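Workshop Tips: Setting Up a Bin-Sorting Table for a Student Robot Club

The sorting exercise is a good first project for a club with two arms and one table. Students get household packages from one bin to another without crushing them or dropping them on the floor. These tips come from the club at Susdale, where we have run it with two groups so far.
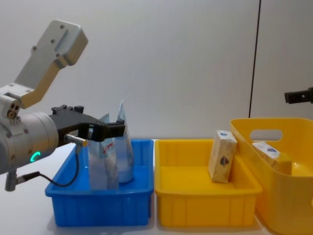
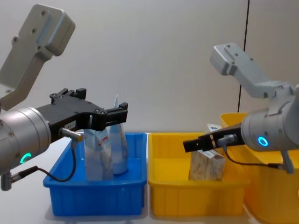
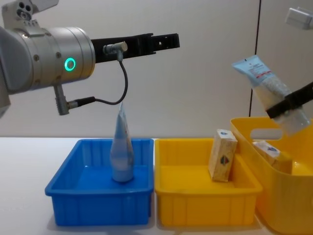 Blue and yellow bins on the sorting table at Susdale.

By Ilse Martens
Posted 22 March 2020 in Workshop Tips

Bins

Buy cheap plastic bins with a rim and ribbed sides. Ribs keep the walls from bowing when a finger bumps them. Push the bins right up against each other. If you leave a gap, a package will go down it sooner or later, and the arm will go after it.

Use colors that are easy to say out loud. "Blue to yellow" is quicker than "left tray to middle tray" when two students are calling out moves. A taller basket is fine as a third stop, but raise your travel height before you use it. Our first group forgot and knocked the basket off the table twice in one afternoon.

To stop bins from sliding, cut strips of rubber shelf liner and put two under each one. Double-sided tape holds better but leaves a mess. Rubbing alcohol and a plastic scraper will take it off.

What to put in them

Ask families for packaging from the kitchen and bathroom. Small cartons, paper bags, pouches and squeeze tubes all teach something different. Start with the cartons. They keep their shape, and a student can measure one with a ruler and set the grip width from that.

Squeeze tubes should stand on their caps if the cap is flat. Pick them up around the middle and close slowly. Riet Baert has her students write the closing width for each item on masking tape along the table edge - a low-tech fix, but it saves a lot of scrolling.

Plastic bags are the hardest. Film folds differently every time, so grab high, lift a little, wait, then lift the rest of the way. If the bag is full of air, prick it with a pin first.

Throw out anything that has started to leak. Wipe the bins with dish soap and water at the end of the day, and dry them before stacking or they will stick together.

Cables

Leave enough slack for the wrist to turn all the way both ways, and no more. Before each session, move the arm by hand through its whole reach and watch the loop. Hook-and-loop straps are better than zip ties here, as you will be redoing them. We bought a pack of 20 from Leemans and still have most of it.

Two arms, one table

Have only one arm moving until every student has had a turn. After that, agree on who has the middle. Maarten Koster's group uses a beanbag: whoever is holding it may bring their arm over the center bin.

Keep a log. One line per try, with the item, the start bin, the end bin and what went wrong. Our second group had 86 lines by May, and the students used them to choose what to practice.

A plain wall behind the table helps people see what the fingers are doing. So does a white tabletop, though it shows every scuff. A damp melamine sponge takes off most of them.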